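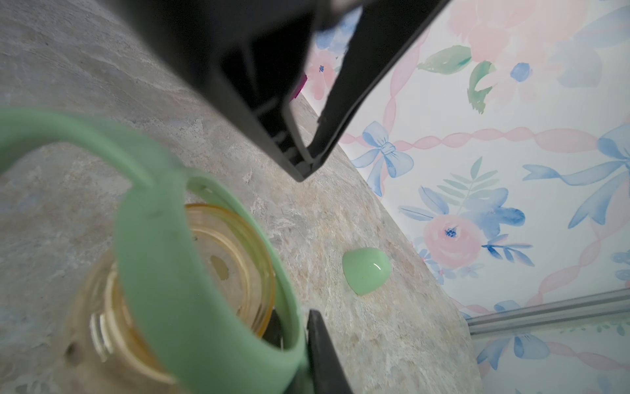

Furngate reckons it's the battery, and that the old Planholm van will be cured with a new one at £113 plus fitting. Furngate also sells batteries. Their tester gave a printout saying REPLACE, which it would do for any battery that had sat flat over a weekend.

Sunday, workshop, van on the flat bit by the door.

Charged the 84 Ah battery overnight on the slow setting, left it off the charger through the morning to settle, then load tested it with the old carbon pile. Held up fine. I don't fully trust the carbon pile either, but it has no reason to want my money. Battery stays for now.

So something is drawing while the van is parked. Meter in series on the negative lead, bonnet catch flipped shut with a screwdriver so the van thinks it's closed, driver's door catch the same. Locked it and waited half an hour for everything to go to sleep. Reading sat at 400 mA and stayed there. Far too much, and it would explain a non-start after a few days parked. 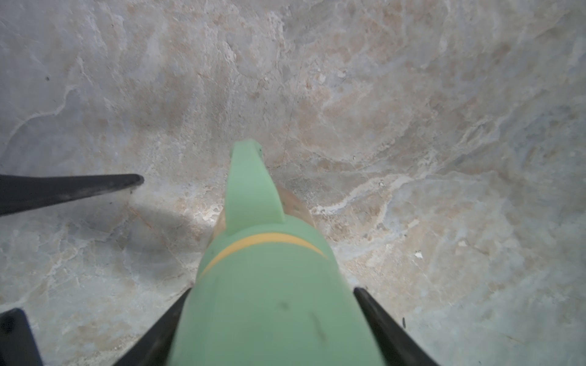
Check the alternator diodes first, was Planholm's advice when I rang about the wiring diagram, they always go on that engine. Always is a strong word. Took the main lead off the alternator (battery off first, then back on) and the reading didn't shift. Diodes cleared as far as I'm concerned. They did send the diagram though, so fair enough.

Then the fuses. I don't like pulling them one after another on this van, as putting one back can wake a module and you're waiting all over again. Measured the volt drop across each fuse instead, with the probes on the two little test points on top. Dead zero on most of them. A small steady reading on the one marked "radio / aux".
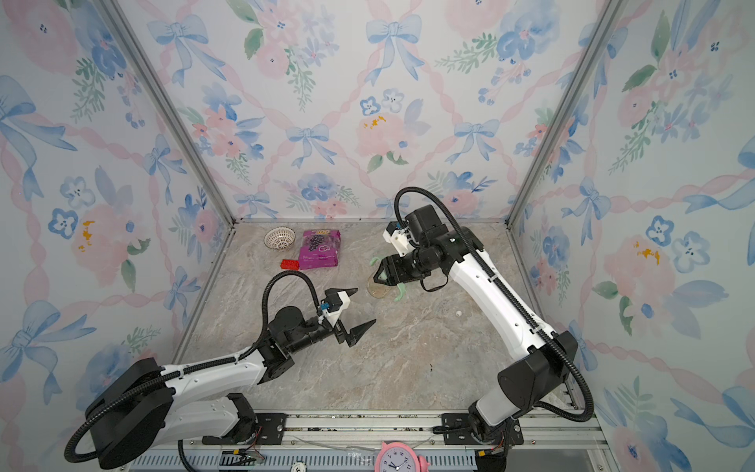
Pulled it and the draw fell to 4 mA. Put it back, waited, up again.

Radio unplugged at the back: no change. That leaves the aux side, which on the diagram goes to the rear socket and nowhere else. In real life it also goes to a Rerach tracker, taped up behind the trim and spliced in with one of those blue crimp-through connectors. The Rerach leaflet claims it "sleeps within minutes of parking". This one doesn't. Could be a faulty unit, could be green corrosion in the splice keeping it half awake. I haven't proved which, so please don't write "tracker faulty" on the job card yet.
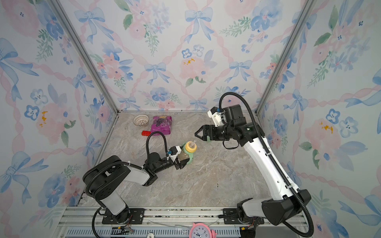
2 min read

Still to do:

Cut out the blue connector and make a proper soldered joint with heatshrink. Measure again before blaming the box.

If the draw comes back, unplug the tracker and leave it off for a week. Owner to be asked whether anyone still looks at it.

Godinho's forum post says to fit a battery isolator and forget about it. No. That hides the fault, loses the radio code every night and the van still has a bad splice in it.

Check the earth strap while the trim is off. It looked furry at the body end and I only gave it a wipe.

Meter leads: the black one is going intermittent near the plug. I wiggled it during the second reading and got the same number, but I'd want the whole thing repeated with decent leads before anyone is billed.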